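Skokix Laundry and the Folding Table: A Report on Our Placement

Our group spent August at Skokix, a laundry in Hernwood that washes work clothes, hunting wear and uniforms for small firms all over the county. We had expected to write mostly about machines, and we ended up writing a good deal about people (our instructor had warned us!). The laundry handles 862 garments on a normal day, and until this year every one of them was folded by hand.

The folding robot has two arms over a white table, and it was set up by a small company called Dadach. The staff were kind enough to let us stay near it for as long as we liked, and we probably asked far too many questions. Camouflage clothing was what we watched most closely, as the folders had told us that the busy print makes it hard to find an edge by eye.
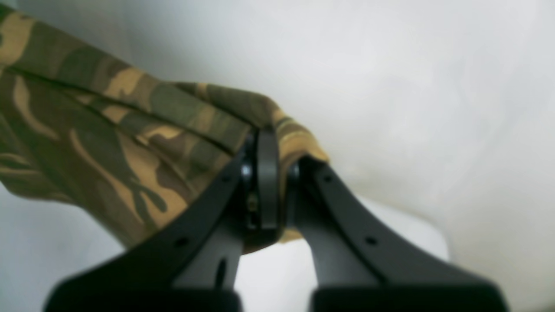 2 min read

A gripper with two fingers takes hold of cloth by pinching it, and where it pinches, the cloth gathers into folds. A person smooths those out with the flat of the hand and hardly thinks about it. One folder told us she had never known how much she did with her palms until she was asked to explain it to the engineers, and I think that was our favorite conversation of the whole month.

Her job has changed more than anybody's. She used to fold all day, and now she spends her mornings at the robot table and her afternoons checking seams and zippers. She likes the checking - it is easier on her shoulders - but she misses the talk at the old folding bench.
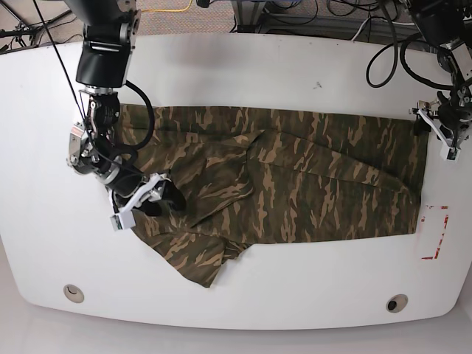 We also handed out the Prasertsri questionnaire from our course reader, and 75 percent of the staff who answered said they would want more training before a second table is brought in. Most of them were curious about the robot and glad to be asked. Their bigger worry was whether the new checking work would be paid at the same rate, and when we left, that had still not been settled.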